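Notes from the cheap seats

I have a new hobby, and it is watching the deputy minister for digital affairs answer questions. Her name is Ljubica Grgić, she has held the job since August, and I have not missed a committee session yet. My wife says other men get a boat.

The bill on the table is the one that would move all municipal records onto new machines. It is 84 pages long. I have read it twice, the second time to check that the first time had really happened.
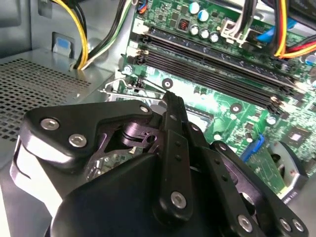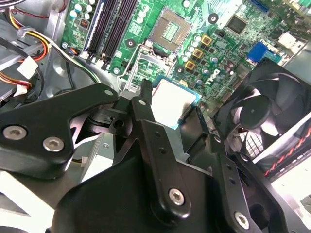 What you have to understand about Grgić is that she never refuses a question. Her predecessor, Sorin Dimitrov, refused them all the time, and loudly – he once left a hearing to take a phone call and came back after lunch. Grgić stays put. She thanks the member, she repeats the question in slightly better grammar than it arrived in, and then she answers a neighboring question that she likes more.

Last session the opposition's Lautaro Maldonado asked her how many town halls would be switched over by the end of the first year. He is a patient man who used to teach high school chemistry, and he asked it four times. The first time he learned that town halls are the front door of democracy. The second time he learned that the ministry was listening to mayors. By the third, she had got as far as the mayor of Radonjić, who apparently has very strong feelings about parking permits. The fourth time she gave him a number, 2,456, and he wrote it down, and I wrote it down, and then she explained that it was the number of comments received during the public consultation.

I laughed out loud in the gallery and got a look from the usher.

To be fair to her (I do try, for a paragraph or so at a time), I don't think she is hiding a scandal. I think she doesn't know. The contract for the pilot in Pleltlow went to a firm called Birkosik, the pilot was supposed to cover 40 offices, and the report on how it went has been "in final review" long enough to need a haircut. If I had to stand up with that in my folder I would talk about parking too.

The only person who has rattled her so far is Špela Stojanović, who sits with the government and is supposed to be friendly. She asked whether the deputy minister had read the report. Grgić took a sip of water. Then she took another one. Then the chair, bless him, noticed the time.

Maldonado now wants the report handed over before the vote, and he says he has the signatures to force it. My guess is that we'll get a summary, late in the evening, with a lot of pie charts. I'll be up in the gallery with a sandwich in my coat pocket, trying to stay on the right side of the usher.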